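Moving the planner off the control thread

Most of June went on one bug, so I may as well write it down.

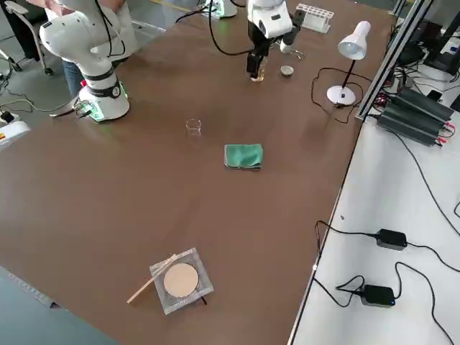 The symptom was a stutter. Every so often an arm would pause for a moment halfway through a move and then carry on as if nothing had happened. It never tripped a safety stop and it never logged an error. With a bottle in the gripper you notice it, as a pause like that is enough to slosh whatever is inside.

I blamed the network first and wasted 2 days on it. Then Sølve Westerberg suggested logging the time of every control tick instead of the average, and the late ones showed up straight away. They all fell at the moment the planner was asked for a new path.

Our planner, Sindurow, was meant to run in its own process. It did, but the collision check did not. Somebody (me, last winter) had put a call to it inside the control loop as a quick fix for two arms sharing one table. With few objects in the world model it returned in no time. Add a lamp, a tube rack and a beaker and it could take 200 ms, and the loop sat and waited.

The fix is dull. The control loop now only reads from a buffer of points that have already been checked. The planner fills the buffer from its own process and the check for the other arm happens there. If the buffer gets down to 5 points the arm slows along the same path until more arrive.

Slowing along the path took longer to get right than the rest. My first version scaled the speed but left the acceleration limits alone, so the arm shook. Birger Lundgren had written a time scaling routine for Hitton, our older controller, and I ported that with few changes.

I left it replaying recorded moves overnight, 3,000 of them, and there were no late ticks in the log.

Glass is still a problem for the perception side. The depth readings go straight through the beaker, so for now its position is typed in by hand. I'll start on that next.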